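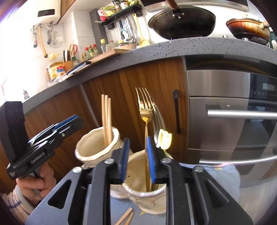
The Haston kitchen scale wants to talk to me about my lunch. I bought it in October after my doctor used the word "sodium" four times in one visit, and it has been sitting by the stove ever since, asking me to log things. You put the bowl on, zero it out, add the food, and the Ledov app tells you the calories, protein, fat and salt. Eat with a gold spoon or with bamboo chopsticks, it makes no difference to the number, though I can report that chopsticks buy you more time to regret it.

Weighing is the part it does well. It reads to the gram, settles fast, and agreed with my old postal scale on a bag of rice. The food list is another matter. I put in a bowl of leftover noodle soup and got 2260 calories, which would be impressive for soup. Turned out I had picked the entry for the whole pot. The right one came to 395, and I felt a little cheated.

Siriporn Jitpraphai, who shares my kitchen and my salt problem, gave up after a week. She says the app treats fish sauce as a garnish. She has a point: the default serving is half a teaspoon.

Battery life is fine. I got nearly 30 days before the first warning. The glass top wipes clean but shows every fingerprint, and the buttons beep unless you dig through three menus to shut them up.

Buy it for the scale. Skip the paid plan, which mostly sends you recipes for cauliflower.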